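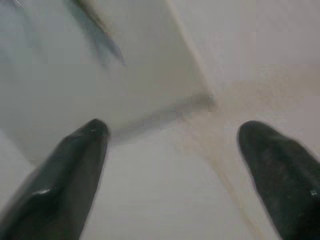 Slide 1. Both fingers open at the white box.

OK, good morning everybody. I'm going to talk about the Skovetti kit for the next little while, and I'll try to leave room at the end because I know half of you are here to ask about the wiring. Short version for the people near the door: I like it a lot, I have some complaints, and I'd buy it again with our own money.

What you get. Two arms, two grippers, a wrist camera for each gripper, the head camera, the controller box and a bag of spare fingertips. The Bidness software comes on a drive and also as a download. Use the download! The drive in our kit had an older build on it and I lost a whole morning to that before I thought to check the version screen.

(Pause here, ask who has used Bidness before. If most hands go up, skip the next bit.)

Bidness is where you record a task, play it back and look at all the camera views side by side. It's plain looking and I've come to love it for that. Big buttons, one timeline, and when a run goes wrong you can drag back to the second where it went wrong and see it from the wrist. That last part is the reason I wanted to give this talk. With our old setup we had the overhead view only, and we argued a lot about whether a finger had touched something early. Now we go and look.

Fingers. They're dark, a bit rubbery, rounded at the tip, and they swap out with 2 screws. On a pale tabletop they stand out beautifully in the wrist view, so you can judge the gap by eye while you're driving. Dust shows up on them too. Wipe them down before you record, we keep a cloth tied to the bench leg.

Slide 2. Head view, pointing at the wall.

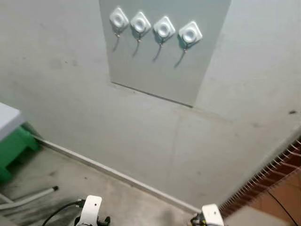

Can the kit run without the head camera?
You can run it on the wrist cameras alone, and Bidness will let you switch the head view off in the setup screen, but teaching a reach across the bench gets a lot slower that way and I'd keep it on for anything with two arms.

Back to the notes. Hooks are my favorite test for this kit. White adhesive hooks on a gray board, cheap, easy to move, and hard enough to be interesting. A thin bit of metal with a long shadow next to it is a mean thing to put in front of any camera. We ran 1000 hang attempts with the lamp on one side and 1000 with it moved over to the other, same hooks, same loop of cord. I'm still working through the misses, so please don't ask me for a percentage today. What I can say is that the arms held up fine, no slipping at the wrist, no lost cables, and we only changed fingertips once.

Speaking of cables. Route them before you do anything else. The kit comes with 6 clips and you will want more than that. Ours run across the floor in places, and I'd like to get them up off it by February.

Slide 3. Open gripper, nothing held.

Every run starts from the same open pose, and you save that pose in Bidness with one button. I cannot tell you how happy this makes me. The old controller forgot its start pose every time somebody shut it down.

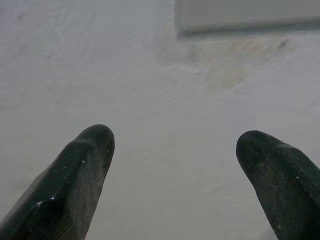 You can save more than one, too, and give them names, so we have one for boxes and one for the hook board, and switching is a matter of a click and a few seconds of waiting while the arms move over. Keep your hands out of the way while that happens. It moves faster than you expect.

Complaints, quickly. The manual is thin on calibration. The Nambiar adapter plate, if you already own one, fits but needs longer bolts than the ones in the bag. And the controller fan is loud, so set it under the bench if you can.

I've been asked how it compares to the Breltura starter set. We had that one on loan in the spring. Nice arms, very smooth, but a single wrist camera, and you had to pick which arm got it. For box work I'd be content with either. For hooks I want both views.

(Check the clock. If there's time, play the playback clip, then questions. Wiring people first.)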